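Bassi Hall choir books its biggest concert yet

What a spring it's going to be! The Edness Community Choir will sing at Bassi Hall on 17th March, and 885 tickets have already gone. The hall holds 974, so anyone still thinking it over may want to think a little faster.

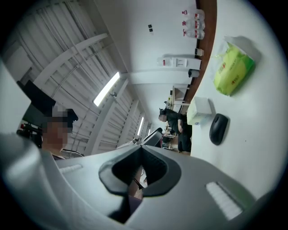
Edness Community Choir – News

The program runs through old river songs, two new pieces by Hugo Riviere and a closing set with the youth choir from Prorno, who were such a hit in November. Rehearsals have been loud and full of laughter, and the altos have finally got the tricky middle section of the second Riviere piece (listen for it right after the long pause!).

There are 50 singers on stage this time, and the youth choir comes on top of that. Doors open an hour before the music starts, and the balcony is open too – the sound up there is lovely.
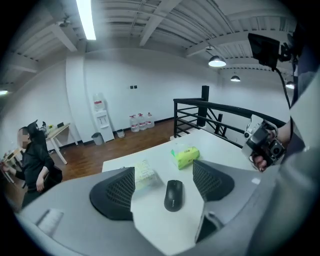

Qiuyue Yu wrote in to ask for "Lanterns on the Water" as an encore, adding that she had hummed it all the way home last time and would happily do so again. It's on the list! Tickets are on sale at the Bassi Hall desk, and children under 2 get in free on a lap.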